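Unit 7: When the Grip Check Lies
Course notes, Ardalan Rahimi

Reading for this unit: the Flesedo incident log, entries 40 to 111.

Background. The Flesedo cell does tabletop pick and place with soft and hard toys, plates and cups. In July the arm began reporting a good grasp when its fingers held nothing. The program then ran the full move and release, and logged a success each time.

What went wrong. The controller judged a grasp by motor current alone. Current rises when the fingers meet an object, but it also rises when a cable drags on the wrist. A tie had slipped – the log puts this at entry 40 – and the cable loop was pulling at certain wrist angles. The fault came and went with the pose, so restarting the arm seemed to fix it.

Why it took so long. The operators trusted the success count. The first person to compare it with what was on the plate was a student from the Dretness group, at entry 111.

Safety point. A false "holding" state kept the arm at carry speed with its fingers part open. Keep hands out of the work area until the stop light is on, whatever the screen says.

For next class: write down 2 checks that would have caught this fault early. One must use finger position. Bring a sketch of your cable routing at full wrist turn.
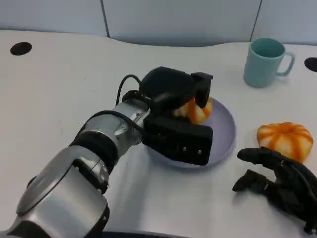
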